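Pindeo Hand-Held Gripper Pair — Good Practice Edition
For home and small-studio demonstration work

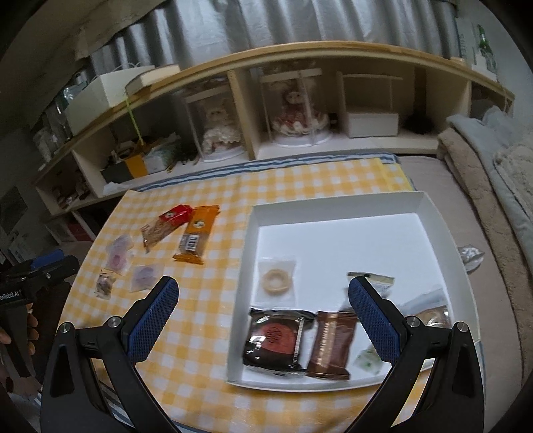 Clikham Tools, Handheld Equipment Department

We've sold hand-held grippers for a good while now, and the question we're asked most often has very little to do with the grippers themselves. People want to know how to work with them properly — how to lay out a table, how to hold the things, when to throw a recording out and start again. So we've put the answers in the box. The Pindeo pair now comes with our own practice guide, written by Myrtle Pruitt with a great deal of help (and a fair bit of red pen!) from Xiomara Schumacher, and we're very pleased with how it came out.

Packing small snacks into an open box is the task we'd suggest you begin with. It sounds like child's play until you try it. Wrapped biscuits slide, little clear bags of sweets slump over the moment you squeeze them, and a foil-wrapped bar wants to be picked up by its long sides or it'll swing about on you. A white cardboard box on a low table with a gingham cloth does the job beautifully, and you needn't clear the shelves behind it or make the room look like a laboratory. Ordinary rooms are very welcome in our guide.

What you get
Two hand-held grippers, two sets of blue textured pads (one fitted, one spare), a hex key, a soft carry bag and the printed guide, 30 pages, spiral bound so it lies flat beside you while you work.

House rules from the guide
These are the ones we'd ask every new owner to read before anything else.

Open the fingers fully before you approach an item. A half-open gripper nudges things along the cloth, and a nudge is a contact you didn't mean to record.

Squeeze only until the item lifts. If the wrapper crackles loudly or the biscuit inside gives way, ease off and mark that take as damaged.

Keep your bare hands out of the working area from start to finish. If you must reach in, stop, sort it out and begin a fresh take.

Change the starting layout after every 5 takes. Turn the box, swap the bars and bags around, move something to the other side. It's tempting to put everything back just as it was, and we've all done it, but please don't.

Record the misses as well. A dropped packet that's picked up again is perfectly good work as long as the log says so.

Wipe the pads with a damp cloth at the end of a session, and look over the pivot bolts while you're there. They should be snug, with no side play in the fingers. Crumbs are the usual culprit when a finger feels stiff.

People and privacy
Ask everyone in the household before you record, and ask again if you move to another room. Letters, family photographs and computer screens should be put away first. Our guide has a consent sheet at the back that you're welcome to photocopy, in plain language and with room for 2 signatures.

Compatibility
Takes Sendow quick-change pads and the Fodor wrist strap. Older Fodor straps with the narrow buckle will need an adapter.

Ordering
Catalogue number 2074. The guide was last revised February 13, 2020, and a supplement on soft packaging is due in April; registered owners will be sent a copy at no charge. Schools and community workshops can order the guide on its own — just mention it in the notes when you check out.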